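How to flatten paper that won't lie flat

Last updated: Monday, July 26, 2021
3 min read

Most advice on curled paper starts with an iron. I'd leave the iron in the closet. Heat can scorch, and on colored stock it can shift the shade before you notice.

Start with weight. Put the sheet between two pieces of plain blotting paper, curl facing down, and stack heavy books on top. Leave it for 3 days. Guides that promise results in an hour are probably working with paper that was nearly flat already - mine never is.

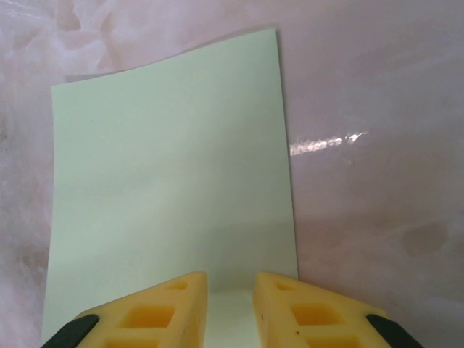 If the corners still lift, add a little moisture. Mist the blotting paper, never the sheet, wait until it feels barely damp, then press again. Swap in dry blotters the next morning.

Rolling the sheet backward around a tube is the other popular fix. I tried it on a batch of Bellano stock in March and got a curl going the other way. Skip it for anything you care about.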